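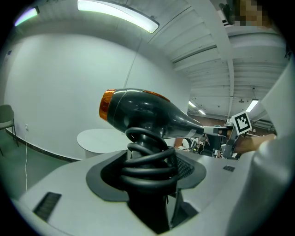
The Vorar dryer in black, with the cord wound under the body.

Vorar Hair Dryer with Nozzle, black

We have sold this dryer in our shop since February and it is the one which customers ask for most. The body is glossy and rounded, black all over, with a little orange at the back end and a thin orange line along the top. The nozzle becomes narrow towards the front, so the air goes where you point it and does not blow all the hair at once.

There are 2 speeds and a cool button. The weight is 600 grams without the cord. For storing, wind the cord in wide loops and please do not pull it tight at the place where it enters the handle. 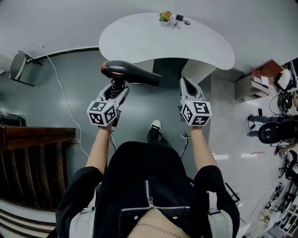
The air enters at the back, inside the coloured ring, and dust will collect there after some weeks. Clean it with a soft dry brush, always with the plug out. The nozzle can be hot after use, so wait a few minutes before you put the dryer in a drawer.

Price: 45 euros. The Gimwood wall holder is sold separately.

Comments

Hsin-yi Yu
Is the nozzle possible to buy alone? Mine fell on the bathroom tiles.

Živko Hodžić
I use it every morning, my hair is thick and it is fine on the lower speed. The cord could be longer.

Hsin-yi Yu
Found it, under spare parts. Thank you.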